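About Us

Gandby Community School started out as evening classes in a borrowed church basement on Kavanagh Street, and in many ways we still feel like that same little school, only with better heating and a great deal more to choose from. We teach grown-ups of every age, from folks finishing the diploma they left behind to retirees who have always wanted to read music or keep bees.
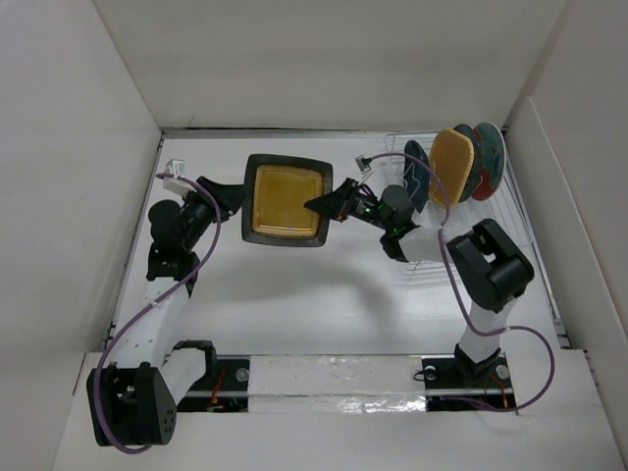
Department of Home and Table Arts

Our department is one of the oldest at Gandby, and (we like to think) the one with the best smells coming down the hallway. We offer 14 courses a year in cooking, baking, preserving, table setting and the history of the American kitchen, and around 812 students came through our doors last year, many of them for a second or third time, which makes us very happy!

Cillian Ó Flaithearta has led the department since we moved into the Sincombe Building. He came to us after a long career in hotel dining rooms, and he still teaches the Tuesday-style supper class he brought with him, a three-course meal cooked, served and eaten together before anybody is allowed to touch the dishes. If you have never made a white sauce in your life, please don't let that stop you. Most of our beginners hadn't either. 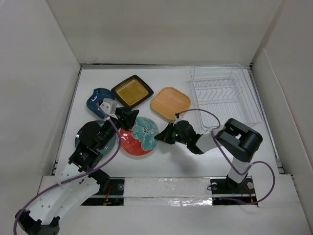 The supper class fills up quickly, so do call the office early if you have your heart set on it. Our bread course runs in two sections, morning and evening, and the canning course begins in April, when the first rhubarb comes in from the farms out at Punine. We also keep a lending library of 1304 cookbooks, a good many of them donated by former students with their own notes in the margins, and you are welcome to come and browse even if you aren't signed up for anything.

Tuition is kept as low as we can manage, and there is help available for anyone who needs it. Stop by Room 91 any weekday afternoon until 4:30, and somebody will gladly put the kettle on and talk you through the catalog.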